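Birness Pantry Project — progress report to the Vilorport Fund
Period: April to July
Prepared by: Damilola Ogunleye

Where we are

The snack library is now open. When you kindly agreed to pay for it, we promised a catalogue of packaged snacks, sorted by wrapper, with a sample of each kept in labelled drawers. We have logged 229 packets so far. The drawers took longer, as Phan delivered the first set without runners and the second set with runners for a different drawer.

Spending

We have used nearly 90 per cent of the first instalment. Most went on shelving and stock. A smaller sum went on replacing stock, after a tray of biscuits marked "do not eat" was read as a suggestion. The cupboard now has a lock, and the key has a sign-out sheet.

Sorting

We began by sorting on colour alone, which gave us one enormous red drawer and a great deal of arguing over mauve. Entries now record the main colour, the shape, any bands or patterns, and where the barcode sits. Flat square packets have been the easiest to handle. Crisps remain a trial — they will not stack, and they do not forgive being leant on.

The purple section is coming along. A typical entry reads: flat packet, roughly square, deep purple, white swirling lines across the middle, red-and-white band low on the right, small barcode label near the upper left corner. 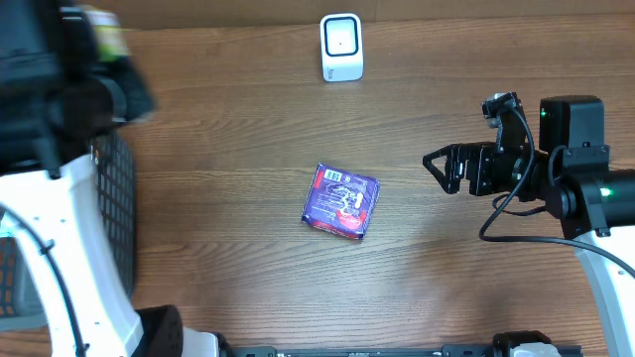 We would like to finish the purples before starting on foil, where every wrapper looks different depending on who is standing next to it.

Still to do

Four drawers need labels. Eight entries are disputed, mainly over whether a bar is chocolate or a biscuit with ambitions. Flaria has offered us its discontinued lines, and we have said yes, subject to the best-before dates.

The second instalment falls due on receipt of this report. The revised budget will follow once Phan has sent the right runners.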